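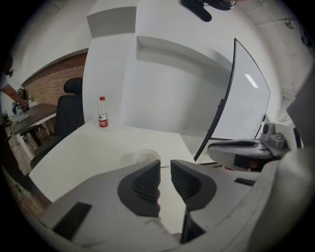
Gray jaws with ribbed black pads, and a white desk

Joststead moves to two-hour episodes after the break

By Keith Costigan

Giveleck has put out the schedule for the second half of Joststead, and the main change is length. When the show comes back from its December break, every episode through the finale will run two hours with ads. The start time stays at 8 p.m. The aftershow moves to 10 and drops to half an hour.

If you record the show, check your settings. The old recordings were set for 60 minutes, and a few readers already lost the end of the barn raising episode when it ran long in the fall. Giveleck lists the new episodes under the same title, so a series recording should pick them up, but a manual timer won't.

The longer episodes also mean fewer weeks. Plutwood, the production company, shot the same amount of game this year as last year. There are seven players left and four episodes to get through them, and one of those is the finale. Expect at least one episode with two people sent home. My guess is the first one back, because the preview shows both the mill challenge and the river challenge and the players are wearing the same clothes in both.

Where things stand

A quick recap for those who fell behind. Players build up a plot of land over the season and earn points for what they finish. The lowest score each week goes to the hearing, where the other players vote on whether to keep that person or swap in the second-lowest. The winner of a challenge can't be sent to the hearing at all.

Halliday is in front. She came into the break with 1,000 points, which no player had reached this early in the three seasons so far. Most of that came from the well and the smokehouse, both of which she finished before anyone else had a roof on. She has only won one challenge, though, so she isn't protected the way last year's leader was. If the others ever find a way to get her into the bottom two, she's gone. They have talked about it in four different episodes and haven't done it.

The other six are bunched up. Only 225 points cover second place through seventh, and a single challenge win is worth 100. Anybody in that group could be second or last by the end of the next episode. I would not read much into the order on the leaderboard graphic, which the show has gotten wrong twice anyway.

The fence rule

Several people wrote in about the fence rule, so here it is again as I understand it. A player who finishes a full boundary fence gets 200 points at the end of the season, provided the fence is still standing at final inspection. Those points do not show on the leaderboard. Three players have fences right now and Halliday is not one of them. Her lead is smaller than it looks.

The rule was in place last season too, but only one player completed a fence and he was voted out before inspection, so it never came up. The host mentioned it once in the premiere and once during the storm episode. I had to go back and look for both.

What isn't clear is whether a shared fence counts for both neighbors. The two players on the north side split the work on one stretch, and each of them has described it on camera as their own. I asked Plutwood's press office and was told it would be covered in an upcoming episode. I take that to mean it becomes an argument.

The finale

The finale will be live in part. The final inspection was filmed with the rest of the season, and the vote among the eliminated players will be read in the studio. Last year both were done on location and the result got out early. Giveleck has said there will be a live audience but hasn't said how tickets will work. When there's a sign-up page I'll put the link in this newsletter.

There is no word on a fourth season. Casting was already open by this point last year, and the application page currently goes to the general Giveleck help page. That could mean a renewal is in doubt, or that the site hasn't been updated. The ratings dipped a little in the fall and then came back up for the last two episodes before the break, so I'd expect it to return, maybe with a shorter run.

Recaps go back to the usual schedule once the show does. They will be longer, and they'll come out the afternoon after each episode instead of first thing in the morning. The prediction pool stays open over the break for anyone who hasn't changed their pick. You get one change, and it has to be in before 8 p.m. on the night of the first new episode.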